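From: Ute Frerichs
To: flellton-sharedhouses
Date: Tue 2 September
Subject: Re: [flellton-sharedhouses] hard water and the dishes

Tianyou Lü wrote:

> Hi all, we moved into the Drorkton Street place in winter and everything
> we wash comes up cloudy. Glasses are the worst, they look like they've
> been breathed on. Have tried more detergent, then a lot more detergent.
> No dishwasher, all by hand. Landlord says the water's fine and it's us.
> Is it the water? Also the kettle has gone white inside and someone here
> reckons that's mould.
>
> Tianyou

Quick one before I run for the bus.

It's the water. Flellton is all bore water east of the line and it's hard as nails. Our test strip came back at 296, which the packet puts in "very hard". Kettle stuff is scale, not mould. Half vinegar half water, boil, leave it till morning, rinse it out a couple of times or your tea will taste of chips.

More detergent makes it worse by the way. It binds up with the minerals and you get that grey film. Cut right back, use the hottest water your hands can stand, and rinse seperately in a second tub. Don't let things sit and dry on the rack. Tea towel, straight away, boring but it works.

For glasses that are already cloudy, soak in warm water with a good slosh of white vinegar, 14 minutes is what I do (length of the news). If the cloud comes off it was scale. If not the glass is etched and you're stuck with it, sorry.

Brushes and sponges scale up too and go stiff, so they get a vinegar soak as well. Sponges I chuck after 2 weeks, brushes last ages.

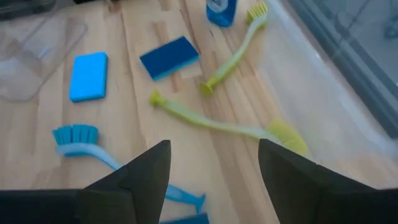
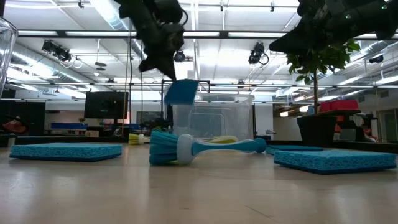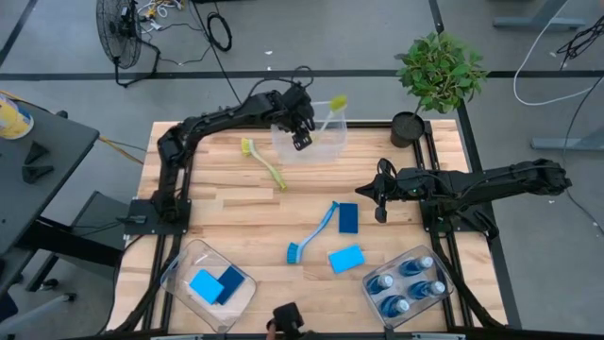
Do you need a water softener for a rental?
Most people can skip it and get by with vinegar and a second rinse, and a plumbed-in one needs the landlord's ok anyway.

If your lot do want to go down that road, ring Kazlauskienė in the main street, they did the one at our old place. Ask for the small Flunder unit, the big one takes up half the laundry and chews through salt. We ran ours from December on and the shower screen was the main thing that improved, dishes a bit. Wouldn't of paid for it myself.

Oh and get the landlord to look at the hot water system. Scale builds up in the tank and his bill for that will be a lot bigger than yours for vinegar. Might change his tune about the water being fine.

Does anyone still have the spare test strips? I had 2 left and lent them to somebody at the last dinner. Tianyou can have them if they turn up.

Bus is here

Ute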